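May, late, after the second visit

Back from Wosteson's showroom with a headache and a quote I don't believe. I'm writing it down tonight while I still remember which numbers were said out loud and which ones only turned up on paper.

The pitch, as it stands: two arms on a stand, a computer, the grippers, a year of support, and "a path to full autonomy," a phrase that appears in the quote twice with no price beside it. I asked what the path costs. The sales guy said it depends on our data. I asked how much data. He said it depends on our tasks. I wrote down "depends" and underlined it.

Iida Hyvönen came with me this time, which helped. She has run our kitting room for years and she doesn't get dazzled. Her question was simple. Can it take a tool off a hook and put it in a basket, with the tools we sell, hung the way we hang them? They said that was close to what they had set up for us anyway. So we stood at the bench for most of the morning.

I'll give them this much, they didn't make it a row of identical boxes. There was a paint brush, a screwdriver, a roller and a trowel, each on its own white hook, and a blue basket down in front. Up higher they had an adjustable wrench, and scissors still on their blister card. The mix is not far off from our small orders. Iida wanted to know about the carded stuff, because more than half of what we pick is on a card or in a clear pack, and that kind of packaging catches the light and bends when you grab it. The answer was that packaged goods are "an active area." I know what that means. I used to say it to my landlord about the rent.

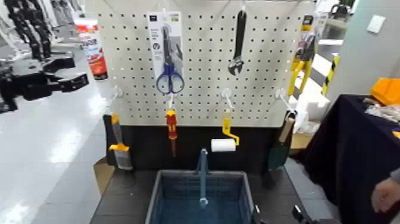 What I would be paying for

The hardware price is the one number I trust. They quoted 55 thousand for the pair of arms and the stand, and it matches what Pranside told me on the phone last month for something similar. Fine. It's the rest of the sheet that bothers me.

Installation is listed as 8 days. Our loading dock door is narrow and the floor by the kitting room slopes toward the drain, and when I brought up the floor he said they'd "look at it on site." On whose clock? If 8 turns into twice that, I lose the room during the run-up to summer, and that's when everyone on earth decides to paint a fence.

Grippers are "wear items." No schedule, no unit price. I asked for both in writing. A plain two-finger gripper is probably fine on a screwdriver handle, but I have my doubts about a roller, where the weight hangs off to one side of the bent wire. Iida has dropped enough of those herself to have opinions.

Support is one year, then a renewal at "prevailing rates." I have been prevailed upon before. The Suksawat conveyor is still out back under a tarp because the renewal on the controller cost more than I'd paid for the controller.

Training is where it gets murky. Somebody has to teach the thing each new item, and the quote assumes that somebody is on my payroll. We change over a good part of the pegboard stock every season. Nobody at Wosteson could tell me how many hours a new trowel takes. I would settle for a bad guess.

What else the money could do

Rado has the used carousel, 4 years old, with a parts list I can read. It doesn't pick anything. It brings the bin around to a person. Iida likes it, and she'd be the one living with it. She also pointed out on the drive home that fixing the shelf heights and buying two decent carts would probably save her crew more walking than either machine, and I didn't have a comeback.

To do before I call them back: get the gripper prices, get a fixed install figure with the sloping floor written into it, and mail them a box of our own stock, carded pliers included, so they can try it with those. If they won't take the box, I'll call Rado. Also ask the bank what a lease looks like, though I can already hear the answer.

Forgot to eat lunch. Leftover soup at ten at night.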